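Chapter 7
Waiting for Memory

In this chapter
Why a fast processor spends so much of its day idle
What a cache holds, and who decides
Locality, in time and in space
How to read a miss rate without panicking
Two loops that do the same work at very different speeds

7.1 The expensive part of doing nothing

Up to this point we have treated the processor as though it got whatever it asked for the moment it asked. Chapter 3 was especially guilty of this. We wrote down an instruction, the instruction fetched two numbers, the numbers were added, and everyone moved on to the exercises. It was a useful lie, and we are now going to take it back.

Consider the Koduvo, the small workstation that follows us through this book. Its main memory is large, cheap for its size, and a long way from the processor in the only sense that counts here, which is time. When the Koduvo needs a number that lives in main memory, it can expect to wait 87 cycles. A simple addition takes one. If every addition had to wait for a fresh number, the machine would be doing arithmetic for one cycle in 88, and the rest of the time it would be the costliest paperweight in the building.

The customer, naturally, paid for the arithmetic. The box has a clock speed printed on it in large type. Nowhere on the box is there a number for waiting. 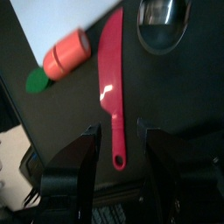

Figure 7.1 A pink-red plastic knife on a dark tabletop.

The cure is old and a little undignified. You put a small amount of very fast memory close to the processor and keep copies of things in it, and you hope that what the program wants next is among the things you happened to keep. This small memory is the cache. When the hope pays off we call it a hit. When it doesn't we call it a miss, and the processor goes back to counting its 87 cycles.

Put that way it sounds like a scheme for losing money at the racetrack. It works because programs are far more predictable than the people who write them. A program that has just used a value will very likely use it again soon (temporal locality). A program that has just used one location will very likely use its neighbor (spatial locality). Loops do the first all day long. Arrays do the second. Most software, once you scrape off the menus, is loops going over arrays.

7.2 Lines, and why you never get just one thing

A cache does not fetch a single number. It fetches a block of neighboring numbers, called a line, on the theory that the neighbors will be wanted too. Ask for one eggplant and the store sends a crate.

If you were going to use the whole crate, this is excellent service. If you wanted one eggplant from each of 4,000 crates, you have a problem, and the problem is now all over your kitchen floor. Something has to be thrown out whenever a new line comes in and there's no room for it. The rule for choosing what goes is the replacement policy, and we'll meet several in Section 7.5, including one that picks at random and does embarrassingly well.

Worked case. The Trarnavska program adds up every value in a square table of 4,000 rows and 4,000 columns, stored row by row. Version A walks along each row before starting the next. Version B walks down each column. Both versions perform the same additions. They use the same table and produce the same total, and on paper no one could tell you which to prefer. On the Koduvo, Version B takes 7 times as long.

Version A uses every value in a line before moving on. Version B uses one value and jumps a full row ahead, so by the time it comes back for the next value in that first line, the line is long gone. Students meeting this for the first time usually suspect the compiler. The compiler would like it known that it was only following instructions.

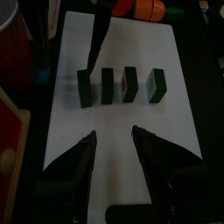
Marilou Cruzado objects that this case is too clean. In her experience the column walk is rarely sitting there in a nice short loop; it is buried under 30 layers of helper functions, each of them sensible, and what you see from outside is a program that got slow when the table got big. She would have students measure first and read the code second.

She has a point, and the lab for this chapter has been put in her order. You will run the Toivonen profiler on both versions before you are allowed to look at either one. Write down which you believe is the column walk and what in the report made you think so. Then open the source. A wrong guess costs no marks, but changing the guess afterward does.

7.3 Reading a miss rate

The miss rate is the fraction of memory requests that the cache could not answer. It is a small number, and small numbers make people relax. Suppose a program misses on one request in 30. That sounds fine. It means the other 29 were quick. But each miss costs 87 extra cycles, so spread over all 30 requests the average wait grows by 2.9 cycles apiece. If a hit takes one cycle, the typical request now costs nearly four.

So a cache that is right almost every time can still leave you with a machine running at a quarter of the speed you had in mind. Keep this sum handy. We'll use it, with different numbers and a second level of cache, through the rest of the chapter, starting with the Bralldale trace in Section 7.4.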